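Ausprobiert: der Skavlow-Greifer von Peltitz

Seit Mai habe ich das Skavlow-Set zur Probe hier, und ich mag es mehr als gedacht! Zwei Finger, Handgelenkkamera, Software, alles in einem Karton — der Aufbau hat mich rund 3 Stunden gekostet (die Anleitung ist, na ja, knapp). Geübt wird mit Kleinkram und einer roten Schale mit Fächern.
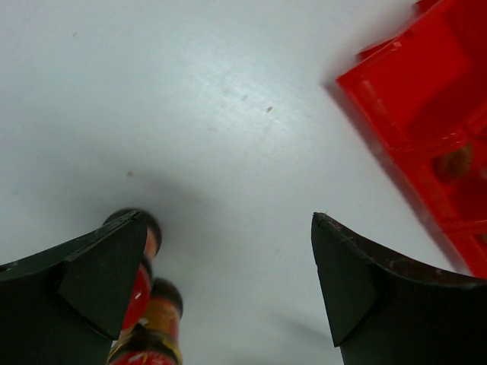
Ludivine Marty von Peltitz hat mir am Telefon geraten, die Finger vor jedem Anfahren ganz zu öffnen, und seitdem bin ich deutlich entspannter. Runde, glänzende Sachen sind trotzdem mein Angstgegner: lackierte Teile oder ein gelber Flaschendeckel mit 海天 drauf, der flach in seinem Fach liegt.

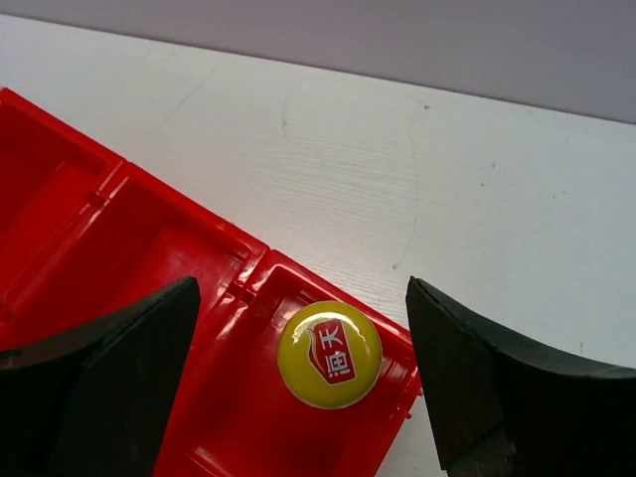
Preis und Testgeräte

Das Set kostet 426 Euro im Monat, Ersatzfinger gehen extra. Wer es selbst testen mag, schreibt mir einfach kurz zurück!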